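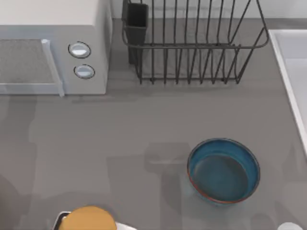

Re: [sim-practice] Draft 4, scene rules for kitchen tasks

Sorry for the delay, Zotthorpe deadline. Comments on section 2 only, will do the rest when I get a minute.

2.1 Start state. Draft says "worktop clear of unneeded items". Too vague, the Westville lot and us would read it two different ways. Suggest: list every object by name in the scene file, incl. fixed ones (microwave, rack, sink), and anything not on the list comes out before the first run. Arms parked at the near side. Same overhead view for everyone or we can't compare anything.

2.2 Release point. Needs a proper line. Someone at Cletcombe is scoring "in the bowl" the moment the fruit passes the rim as seen from above. No good. An apple over the edge of a wooden bowl and an apple in the hollow of it can look much the same from one close view. My wording would be: object at rest, fingers open, no contact with the gripper for 2 seconds. Then it counts. Not before.
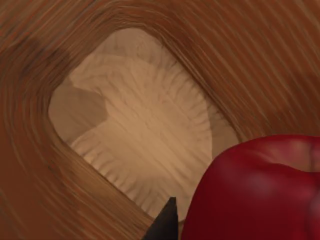

On the draft 3 thread Nikolaidis wrote:

> Two seconds is fine for apples but I wouldn't put it in
> as a flat rule. Light objects settle slowly in our build
> and we would be failing runs that are perfectly good. Could
> it be "at rest" with the threshold left to each site, and
> printed with the results? Also please can we stop saying
> success rate without saying out of how many. I read one
> last month with no total anywhere.

Agree on the totals, 100%. Every rate gets its total next to it, and aborted runs stay in. We had 1,957 left out of some 3,000 once the aborts were stripped and the number looked lovely and meant nothing.

Don't agree on leaving the threshold to each site. That's how we got in this mess. Have a default, let people depart from it, make them say so in the header. Would that do?

2.3 Close views. Keep them on for the whole run, not just the grasp. Glossy bowls are the problem, reflections on the inside wall get taken for edges and you only spot it if you've got the close view to go back to.
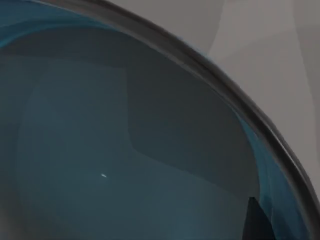
So I'd also want one shiny bowl and one dull one in every test set, minimum. Not fussy wich colours. And no swapping materials half way through a batch, start a new batch.

2.4 Naming. Happy with it as is, apart from rule 7, which contradicts 2.1 if you take my change. Just delete it?

Can whoever holds the master copy put these in as tracked changes, I haven't got edit rights on the new one. Would like it settled before May if poss, we freeze our scenes then and I dont want to do it twice.

Section 3 to follow.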